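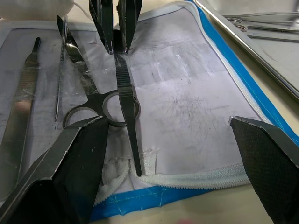

Home | Our Projects | Library | Contact

Saving Water in the School Garden
Term project report, June 3, 2025

When our group first sat down to choose a topic, we went back and forth for quite a while before settling on the garden behind the Jadine building. It had looked thirsty and sad all through March, and we wondered if a thick layer of mulch would help the soil hold its water a little longer. Plenty of gardening books say so, but we wanted to try it for ourselves with our own soil, which is sandy and a bit stubborn.

We marked out 3 beds of the same size and planted each with silverbeet. The first was left bare, the second was given 40 millimetres of straw, and the third had 80 millimetres. Every bed got the same amount of water from the old green can, 600 millilitres for each plant, always before the first bell. We pushed a wooden skewer into the soil each afternoon and noted how far down the damp colour began.

The bare bed dried out fastest, as we had guessed. What we hadn't guessed was how close the two straw beds would be – on most afternoons there was hardly a difference between them. The thicker straw also gave us a lot of slugs, and we lost several young leaves before we thought to check underneath.

We did make some mistakes. The bare bed gets more sun after lunch because the Zukar Street fence doesn't shade it, so the test wasn't as fair as we had hoped. If we did it again we would swap the beds halfway through. We would also like to try leaf litter, as there is a great pile of it near the bike racks and straw has to be bought.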